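August, ten past nine in the evening

Feet up at last, and my thumbs are still twitching. We passed 3,675 examples today! I did 105 of them myself on the Prodton job, which I have wanted to get my hands on ever since it turned up on the list at Esstead.

It's the power strip one. It sounds dull when I try to tell people, and I love it. You have a gripper in each hand and you go for the thing as if you were picking up something breakable, fingers wide, one side coming in before the other, and every little wobble goes into the pile for the learner to chew on.
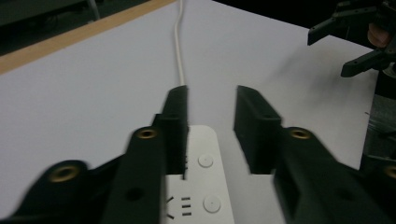

Open wide on the white strip, my favourite bit of the whole job.

I have stopped trying to make them all look alike. The Teixeira notes ask for variety and I had been nodding at that without doing much about it, so today I turned the strip a little between goes, came at it fast, came at it slowly, let one hand hang back while the other did the work. Much more fun, and I think the set is better for it. My early batch (the first 482, all done in one mad stretch) looks terribly stiff now when I play it back.
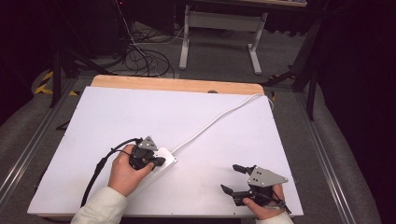 The cord is what I keep thinking about. It never lies the same way twice, and a strip on a cord doesn't move like a strip on its own – it tugs, it swings round, you correct without noticing. All those corrections are in there now. I'd have no idea how to write them down as rules, but I can do them, and do them again.

Threw away 3 tries where I'd let go too soon. Primeck want the next lot by the end of the month and I think we'll manage it easily.

Must buy hand cream. Left wrist a bit sore, right one fine. Starting early tomorrow, with the strip the other way round.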